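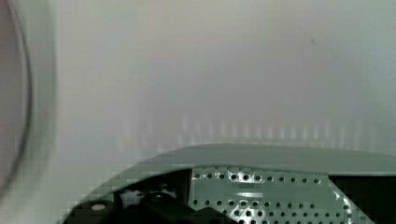

Why Does a Colander Have Holes?

Have you ever helped to cook pasta? When it is ready, the pot is full of two things, the pasta and the hot water. We want to keep the first one and pour away the second one. For this job cooks use a bowl with many small holes, and its name is a colander. 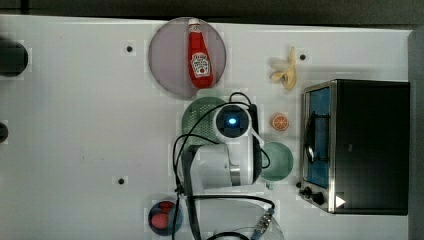 Every kitchen thing has a shape that fits its work. A bottle is tall and narrow, so your hand can go round it. A plate is wide and flat, so the food has room. Look at the big round plate, with the red ketchup bottle lying on it. If you poured soup there, it would soon run over the side! The toaster oven has a glass door — you can look at the food and keep the heat inside.

Now you can try it yourself. Put 68 dry beans in a jug of water, and hold a colander over the sink. Ask a grown-up to stand near you. Pour slowly. The water goes down and the beans stay. Then count them again.

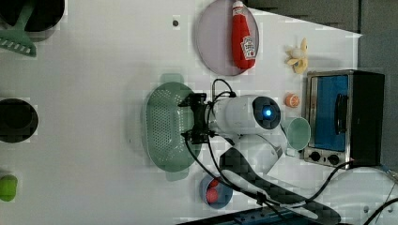
Inès Boyer wrote to us that her class tried the same test with rice, and nearly all of it went down the sink. She asks if the colander was a bad one. No, Inès, it was a good one, but the grains were thinner than the holes. For small grains we need a sieve, which has a fine net.
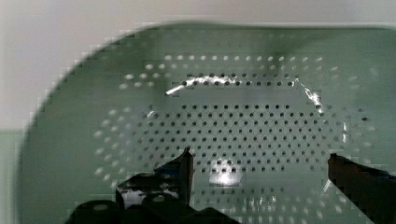
Water is always pulled down, and it can change its shape to pass through a very small door. One hole would be enough, but it would be slow. With many holes the water can leave in many places together. On the green colander they stand in neat rows, and the outer row follows the round shape of the bowl. Between the holes there must be enough plastic left, so that the bottom stays strong.

When you wash up, hold your colander to the window and look for a grain that is still stuck in a hole. A soft brush will push it out.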